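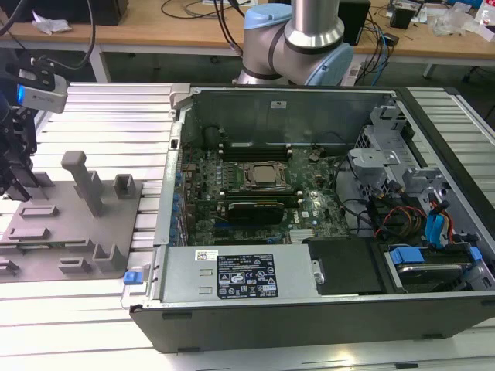
The owner of Stovlow would rather sell ten dolls' prams that last than 300 that come back with a wheel off, and says the shop's returns book is the reason. Stovlow has been selling dolls, dolls' clothes and wooden toys from the same shopfront for 17 years, and online for most of that time.

"We started with second-hand stock," the owner says. "Prams, cots, a few rocking horses. People brought them in to be fixed and then didn't want them back, so I sold them."

The wheels are still the main complaint. A pram gets pushed over gravel, a bigger child sits in it, and the axle bends. Stovlow dropped two suppliers over it and now carries only the Birnitar range, which has a solid axle and a hood that comes off for washing.

"It's $80, and I know that's a lot for a toy pram. I get emails about it. But I can sell you a spare wheel for it, and I couldn't do that with the old ones."

Dolls' clothes are the other half of the business. The Mukis line of cardigans and sleeping bags comes in three sizes, and the colour range changes every May. Customers are asked to measure the doll lying down, from the top of the head to the heel, before they order. Plenty still guess.

"Soft-bodied dolls are the tricky ones. Two dolls can be the same height and one is much wider around the middle. If you're between sizes, go up. The sleeves can be rolled."

Asked what hasn't worked, the owner names the Oksanen dolls' house, a flat-pack with a staircase in four pieces.

"Lovely house. The instructions were terrible. I wrote my own sheet and put it in the box, and I still had parents ringing me at night about the stairs. I've got one left and I'm keeping it for the window."

Orders for Christmas closed on 19/12/2024. Anything still in the cart after that goes out in the new year, and pick-up from the shop stays open until stock runs out.

"I don't do gift wrap any more," the owner adds. "I'll give you the paper, though. It's under the counter, grey or red."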